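4 Setting up the water softener

4.1 Before you begin

The Ellero softener is delivered with the resin already in the tank. It must be placed, connected, levelled and filled with salt before the water supply is turned back on. Allow a full morning for the work and tell other members of the household that there will be no water during that time.

The unit must stand indoors, on a firm and level floor, within reach of a drain. It must not be placed where the temperature may fall below freezing. In Lerkholm and other districts with very hard water, the hardness figure should be taken from the supplier's most recent notice and written inside the front cover of this manual.

CAUTION: Do not lift the unit by the valve head or by the salt lid. Two persons are required to move the cabinet.

4.2 Connecting the water supply

1. Close the main stop valve and open the lowest tap in the house until the flow ceases.
2. Fit the bypass valve to the back of the unit. Both clips must be pushed fully home.
3. Connect the incoming pipe to the port marked IN and the outgoing pipe to the port marked OUT. The arrows on the bypass valve show the direction of flow.
4. Tighten the nuts by hand, then by a further quarter turn with a spanner. Do not use sealing paste on the plastic threads.
5. Set the bypass valve to BYPASS.

Note: The tap used for drinking water should be taken from the pipe ahead of the softener. Where this cannot be done, consult your installer before continuing.

4.3 Connecting the drain

1. Push the drain hose on to the elbow at the side of the valve head and secure it with the clip supplied.
2. Lead the hose to the drain without kinks. It may rise above the unit, but not higher than the ceiling of the room in which the unit stands.
3. Leave an air gap between the end of the hose and the drain. The hose must never be pushed down into standing water.
4. Connect the overflow hose to the salt cabinet. This hose drains by its own fall and must run downwards along its whole length.

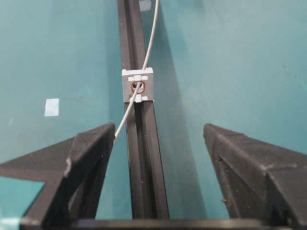
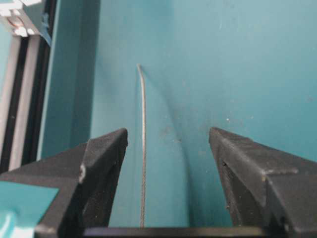
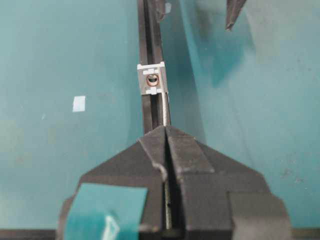 4.4 Filling with salt

1. Remove the lid and check that the cabinet is clean.
2. Pour in tablet salt to the lower line. Pakia and Sepp tablets are both suitable. Block salt and rock salt must not be used in this model.
3. Add water until it covers the grid at the bottom of the cabinet. This is required at first filling only.
4. Replace the lid.

4.5 First use

1. Open the main stop valve slowly and check each joint for leaks.
2. Turn the bypass valve halfway towards SERVICE and wait until the sound of rushing air has ceased. Then turn it fully.
3. Plug in the power supply. The display will show the time of day, which should be set with the arrow keys.
4. Hold SET until the capacity appears. The factory setting is 2,000 litres between rinses. Where the supplier's notice gives the water as moderately hard, this may be raised to 3,000 litres.
5. Press RINSE once. The unit will carry out a full cycle and return to service without further attention.

CAUTION: Water drawn during the first rinse may be discoloured. Do not run the washing machine or dishwasher until the cycle has ended.

The rinse is set to start at 2 a.m. If the household regularly uses water at that hour, choose another time in menu 2. After a power cut the clock must be checked, and the salt level should be looked at on the same day of each week, for instance every Monday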